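1/ Back from a lovely long day at the Bondmont Open, where the grass is holding up beautifully for August (a bit bald behind the baselines, but aren't we all).

2/ Seraina Eder was the one I'd come for, and oh, that backhand! She dropped the first set to Harasym, then won 15 points in a row on serve – I was hoarse by teatime. 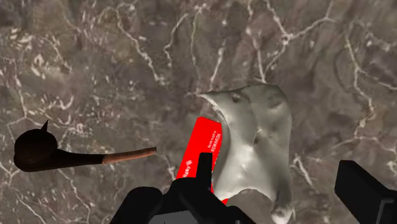 3/ Tomorrow's plans

Doubles on Court 5 first, then Eder again after lunch. There were 2,000 of us in today and the queue for strawberries was endless, so I'm bringing sandwiches.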